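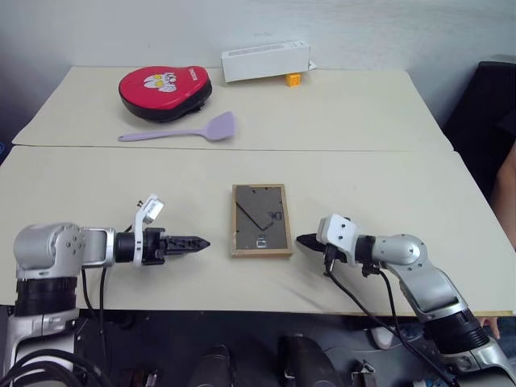

Face down on the near table, with the mitt and the spatula at the back.

Home Diary Archive About

Sunday, by Kyung-hwa Yeom

So I finally started on the odds and ends! Everything that never found a home after the move from Stilport has ended up on the two beige tables, and oh, what a mix. There's a red and black punching mitt (I boxed for all of 6 weeks), my lavender spatula, a little yellow cube and a long white box I keep pushing back against the wall.

The picture frame is the one I care about. It has the fold-out stand and a metal hanging clip too, so I can't decide – shelf or wall? Mom says wall. I'm leaning shelf, next to the lamp, with the lake photo from July in it if the print ever comes.

The spatula goes back to the kitchen tonight, I want pancakes. The mitt I might offer to my cousin, who has 4 kids and a garage. Still no idea about the cube.

Contact | © Kyung-hwa Yeom | Back to top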